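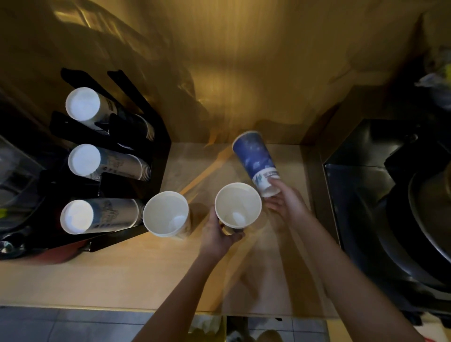 Where did all the different paper cups at Bito come from? They were ordered from Plemance, a printing shop across the river in Trorodholm, and they replaced the plain white ones that the drinks counter had used since it opened.

If you've bought a tea at 78 Athumani Street lately you have probably walked out with one. Some are a deep blue, some are white with thin blue line drawings of buildings and landscapes, and a few have small flowers on them. You get whichever is next in the stack unless you ask. People have started asking, and that is the news, because Bito has now rearranged its whole cup corner so that the person making your drink can find the one you want.

It's a small thing, but it's a really nice one! The counter is narrow, the line in the morning goes out the door, and until last month the prints were all mixed together. A person who wanted flowers got buildings, or the staff had to go digging through a sleeve with a hot pot waiting beside them. The cups now go up by print in the black rack next to the work area, one stack above another, and extras are kept on the wooden shelf under the counter.

The switch was done early, before opening at 7 a.m., and it took longer than planned. Every stack had to come apart. Cups from the same delivery don't always match in height, and a taller cup pushed down into a shorter one sticks. The crew ended up taking them off one at a time, looking inside each for dents or dust, and nesting them again with their own kind. Any cup with a bent rim was set aside, as a lid won't sit right on it. Those go to the plant table by the window, where they hold basil seedlings that anyone can take home for free (the basil is doing very well, by the way, and the mint less so).
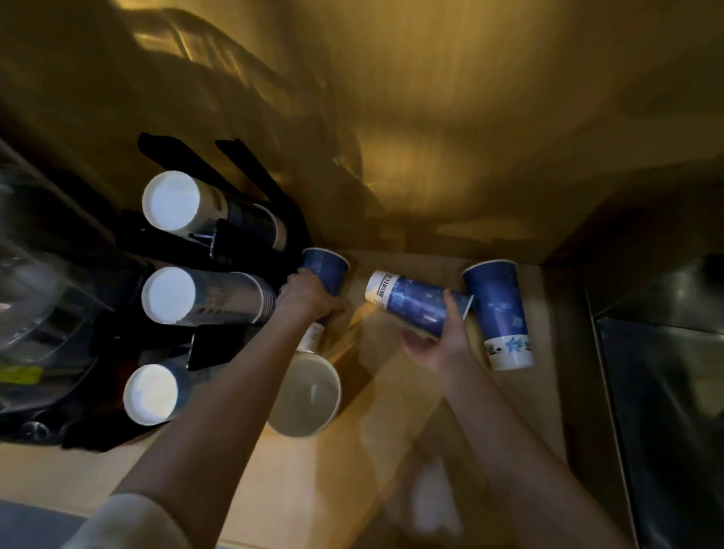 The shelf was the part that needed the most thought. It's low, and whoever is on the register has to reach down without looking much, so the blue cups and the white ones each got their own side. Blue is what sells fastest and it went on the side closer to the register. The staff tried it the other way for a few mornings and kept crossing arms.

There is a color question in all of this too. The dark cups look wonderful in the hand, but it is hard to write a name on them. Marker simply disappears into the blue. Plemance left a white band on those prints, near the base, and that is where the names go now. It means writing at an odd angle, and there have been some creative spellings, but it beats the stickers, which curled off as soon as the cup got warm.

The prints themselves were picked by customers. Back in August, Bito put a box by the door and let people vote on drawings pinned to the wall, and 878 slips came in, from a neighborhood where it can be hard to get anyone to answer a survey about parking. Building drawings came first and the flowers finished 144 votes behind. The plan had been to print only the winner. But the flower people were loud and good-humored about it, and somebody kept leaving real flowers on the register, so more than one design went to the printer.

That has made ordering trickier. Plemance prints each design in its own run and the runs don't finish on the same day, so for a while there were lots of blue cups in the building and very few white. Deliveries are now staggered through the month. If your favorite is missing one week, it should be back soon, and the chalkboard by the door says which ones are in.

Prices have stayed where they were. Bringing your own mug still gets you the discount, and there's a hook rail along the side wall if you'd like to leave one there between visits. Plenty of people do, and the row of mugs has turned into a pretty cheerful thing to look at while you wait – chipped ones, enormous ones, one shaped like a pear.

The morning line does seem to be moving better. The counter handed out 405 drinks on its busiest day since the change, and the line was back inside the door before nine. Part of that may be the cooler weather sending people in earlier. Either way, fewer orders are being held up by a hunt for the right cup.

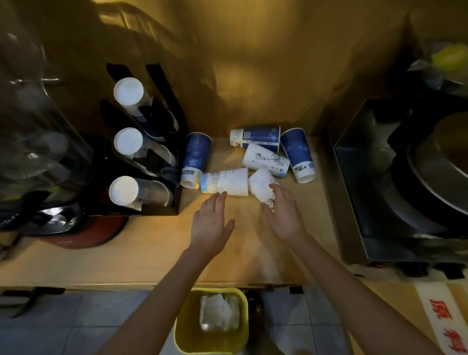

Kiprono Mushi thinks the buildings should have been drawn a little bigger, and wrote on the suggestion card that "you only notice the windows when the tea is almost gone," adding that the blue ones are better anyway and that a winter design with snow on the roofs would be worth waiting for.

A winter design is in fact being talked about. Drawings can be dropped off at the register on any letter-size paper, in one color only, as the printer charges by the color. Children's drawings are welcome and so are their grandparents'. They will go up on the same wall as before, and the voting box is coming back out of storage.

The counter is open until 6 p.m., and the card about the drawings is next to the napkins. Bring a dark pen, as pencil doesn't copy well. Basil seedlings are on the table until they run out.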